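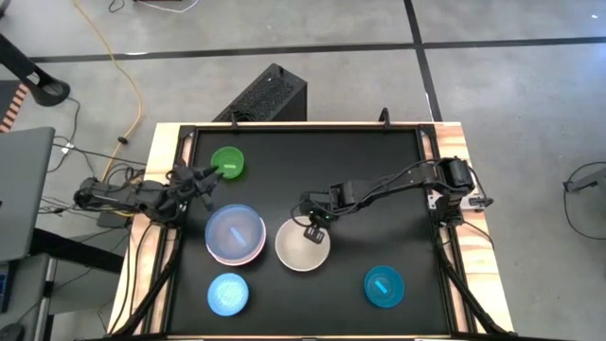
Chapter 8
Planning and Paying for a Robot Bench

Start with the job. Not the catalog. Most overspending in small shops happens before anyone has written down what the arm is supposed to pick up.

By the end of this chapter you should be able to:
write a one-page equipment request
split a budget into arms, bench, computing and spares
compare two quotes that don't list the same things

Opening case: Prercombe

Prercombe packs kitchen goods. In October Anwara Wanigasekara was asked to price a two-arm test bench for handling bowls. Her first draft had one line on it - the arms. Her manager, Elias Sleiman, sent it back the same afternoon. Where's the table? The rails, the clamps, the computer? Who pays for cable?

Second draft, much longer. Zeltlow quoted the arms with mounts included. Zorutel came in lower, but left out mounts and grippers, wich added 1,148 dollars once she asked. Then a further 3,000 for spare parts and training. The cheap quote wasn't cheap anymore.

Floor space too. A bench takes up more room than its top. Count the computer on the floor, the cable runs, and space for a person to get to the clamps without leaning over an arm. Tape it out before you you order.

Small stuff adds up - bowls in several sizes, for instance. Cheap each, but somebody has to buy them and they belong in the request.

Key terms: base price, landed cost, spares allowance, footprint

Before you read on
Pick a task in your own workplace or school lab. List everything needed besides the arm. Keep the list, you'll price it in Section 8.2.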